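Flakbridge sim notebook
Apr 10, 2021
Boston bench, peg task, rules for what we count and what we keep

Spent most of the day on the written rules instead of on the policy. We have been scoring runs three different ways depending on who sat down at the machine, and the comparison table for May is no good until that stops. What follows is the draft I want everyone to use from the next batch on. Argue with it in the notebook, not in the config file.

Background for whoever reads this later. The task is the red stick on the long table. Reset puts the arm, the stick and the box in their start poses, the policy gets 800 steps, and the log is written at the end. Last batch was 677 episodes. I threw out 18 of them by hand, and when I went back to write down why, I could not give one reason that covered them all. Some had a bad reset, some I just didn't like the look of. That is the problem in a nutshell.

Rule A. An episode is thrown out only on a condition written down before the batch is started. At present there are 2 such conditions: the physics solver reports a failure, or the reset check fails. Ugly motion doesn't count. A policy that swings wide and gets there anyway is a pass with a comment.

Rule B. Contact is decided from the contact log. It is never decided from a render.

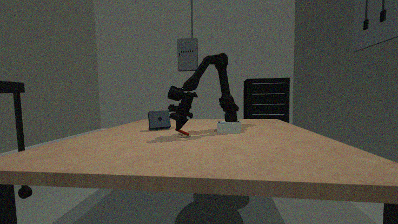

Rule B is the one that got the most pushback, so a longer note. The renders are noisy at the sample count we use, and a single view gives very little depth to work with. A stick at an angle is the worst case. With its upper end at the gripper tip and the other end pointing down at the table, I can't tell by eye whether it is held, slipping or only lined up with the fingers from that viewpoint. The shadow helps a little, but it is soft and it runs into the shadow of the arm. Two of us scored the same set of stills last week and disagreed often enough that I stopped keeping track. The contact log has force and body names per step, so use that. If the log and the still seem to disagree, write down both and score by the log.

Rule C. Every still that goes into a report carries the episode number, the step, the seed and the commit. If you crop it, say so in the caption. No picking the best of a batch without also giving the pass rate for the batch.

Rule D. Joint speed and force limits in the sim are the same as on the real arm. No exceptions for "just to see if it learns faster." We did that in the Token runs and got a policy that could not be moved to hardware at all. If you need to loosen a limit for debugging, run it on a debug branch and put DEBUG in the run name. Those runs don't go into any table.

Rule E. The background objects stay put. Wall panel, cabinet, hanging fixtures and the frame at the left are part of the fixed layout and are locked in the layout file. The table surface and the lights can be randomized, but only within the ranges in the file, and the ranges get a version number.

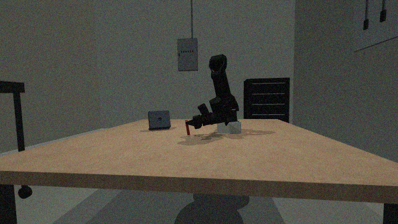
Page last changed: after second read-through, rules B and F reworded

Rule F. "Upright" needs a number. Up to now we have written upright for anything from dead vertical to a lean like this one, with the top off a little to the left and the lower end down at the tabletop. I would call that upright if I were in a good mood. The success test should use the angle between the stick axis and the table normal, averaged over the last stretch of the episode, and the threshold goes in the task file where everybody can see it. I have left the value blank until we have looked at the spread in the old logs. Please don't fill it in with whatever makes the current policy pass.

Rule G. The person who trained a policy doesn't score it. We are a small group so this will be annoying. Swap with whoever is around.

The wording for D and G is borrowed in part from the Baldursdóttir checklist we used on the old cell. That one was written for hardware and has a lot about light curtains and key switches that makes no sense for us. I kept the parts on limits and sign-off. When we go back to the physical arm, the full checklist applies again, and none of this replaces it.

Still open:
Whether a drop followed by a second pick counts as a pass. My vote is yes, logged under its own code.
Storage. Contact logs at every step are large, about half of what we write to disk. Could keep them in full for failures and thin them for passes, but then rule B can't be rechecked on a pass. Leaning toward keeping everything.
Old batch needs rescoring under A and B, with the 18 put back in first. Script is started, and the reset check part runs. The contact part still chokes on the older log format.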